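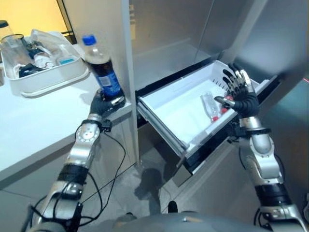

About Bretano

Bretano supplies chilled and frozen storage services to grocers, school kitchens and hospitals. The company was founded in the town of Wutell, where its head office and first warehouse remain in use. It now employs 200 people at 11 sites and serves 581 regular customers, most of them independent stores.

Our work covers storage, order picking and delivery. Customers may rent space by the pallet or by the room, for a single season or under a longer agreement. Temperature records are kept for every room and are open to customers on request.

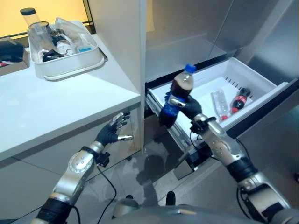 The Skulell warehouse handles beverages, dairy products and prepared meals. It is also the home of our training school, which accepts 40 new employees each year for a paid course in food safety, stock control and safe lifting. Those who complete the course are offered a permanent position at the site of their choice, where one is open.

Bretano acquired Fang, a regional delivery firm, in order to bring its transport under one management. Fang continues to trade under its own name and keeps its own depot in Wutell.

The company is privately owned. Requests for storage rates should be sent to the head office in writing. Applications to the training school close at the end of July.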